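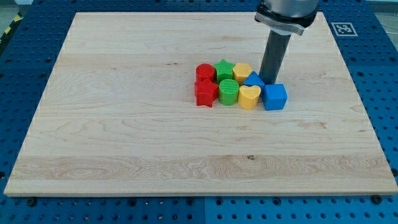 Wood grain is the pattern of lines you get when a tree is cut into boards. Every tree has its own, so no two boards match. Not ever. Look at the big pale board with the coloured blocks on it and you'll find long streaks running across the wood, some wavy bits, a few patches that are slightly darker, and one small dark knot. All of those came from the tree. Nobody painted them on.

So what are the lines?

A tree gets fatter as it grows. Just under the bark there's a thin layer that makes new wood. In spring the tree grows fast and the new wood is light in colour. Later in the summer it slows down and the wood comes out darker and harder. Then winter, and in cold places it stops. Next spring, off it goes again. Light, dark, light, dark. That's one ring for each year.

Cut straight across the trunk and you see circles. Count them and you know how old the tree was. A tree with 60 rings had 60 summers! (Older than most of your teachers.)

Cut down the trunk instead, the long way, and you're slicing through all those rings from the side. Now they look like stripes. Same rings, different cut.

Why are some of them wavy?

Trees aren't perfectly straight, thats why. A trunk might lean, or bulge, or twist a little in the wind. The rings bend too. When the saw goes straight through a bendy ring you get a wavy line, or a shape like a flame or a hill on a map.

Try it with modelling clay. Roll out 3 flat sheets in different colours, stack them up, and push the stack over a pencil so it makes a bump. Ask a grown-up to slice the top off the bump. You'll get rings and wobbly stripes, just like a plank.

What's a knot?

A knot is where a branch used to be. Or the start of one. Branches begin deep inside the trunk, and as the trunk gets fatter it grows round them and swallows the bottom part up. Saw through that spot and you see the branch end-on, as a round or oval mark. Often it's darker than the wood round it.

Knots are hard. Really hard. Carpenters grumble about them because a saw or a plane can jump when it hits one. Sometimes a knot dries out, shrinks and drops right out, and then you've got a knothole. Good for spying through if it's a fence.

Pale wood, dark wood

Maple is pale and creamy. Pine is a bit yellower. Oak is browner, and walnut is like chocolate. The middle of a trunk is called the heartwood and it is usually darker. The outside part is the sapwood -- this is the bit that carries water up to the leaves. Maple boards are often cut from the sapwood, so you get that nice light colour.

Does grain matter?

Yes, lots. Wood splits easily along the grain and not easily across it. Think of a bundle of dry spaghetti. You can pull the sticks apart with two fingers, but try snapping the whole bundle in half! Wood is a bit like that, with millions of tiny tubes all pointing the same way. A shelf has the grain running along its length so it doesn't snap when you put your books on it.

Go and find some

Have a hunt round your house or classroom. Tables, doors, rulers, chopping boards, the handle of a wooden spoon. Things to look for:

Which way do the lines run?
Any knots? Dark or light?
Do the edges look different from the top? (They should if it's real wood. The lines carry on over the side.)
Does the same pattern turn up twice? Then it might be a printed picture of wood, stuck on. Lots of floors are like this. Sneaky.

Now do a rubbing. Lay thin paper on an old rough plank, hold it still and rub the side of a wax crayon over it. Smooth shiny boards dont work very well, the crayon needs bumps. Write underneath what it came from, or you'll forget by tea time.

Words to know

Grain -- the lines and pattern in wood
Sapwood -- the younger, outer wood
Heartwood -- the older wood in the middle
Knot -- the mark left by a branch

Words by Judit Balogh. Clay idea from Ikhsan Lubis.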